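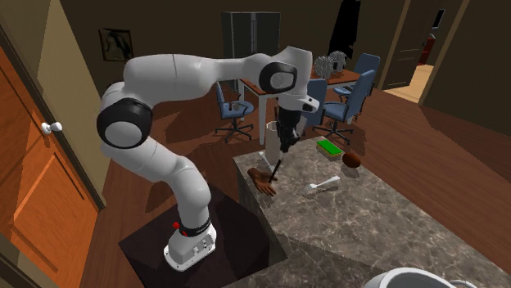 ## Setting up the kitchen counter cell in simulation

These notes cover the arm cell in the Hollska kitchen. Allow two hours for a first setup. Questions go to Meinrad Imhof.

1. Load the kitchen and leave physics paused.
2. Fix the arm's base to its platform. A base left free will creep once the arm moves.
3. Send the arm to its home pose and check each joint angle against the cell sheet.
4. Place the loose objects on the counter. Start each one slightly above the surface -- a few millimetres is enough -- and let it settle.
5. Run 2,000 steps with the arm still. Anything that slides or shakes needs its contact shape rebuilt.

## Checking reach

Move the gripper over each object in turn at 80 per cent speed, pointing down. Stop if the elbow nears its limit.

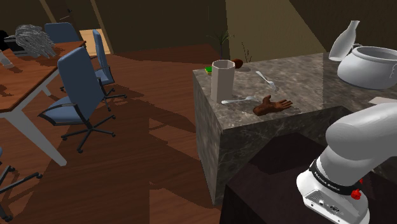

If an object is out of reach, move the object and keep the base where it is. The saved poses depend on the base position, and shifting it means teaching all of them again.

## Looking after the cell

Repeat the settling run after every change to the object files. The Liston build from April changed the default friction, so older saves must be opened and saved again before use. Log any failed run with its seed number -- seed 279 is the reference.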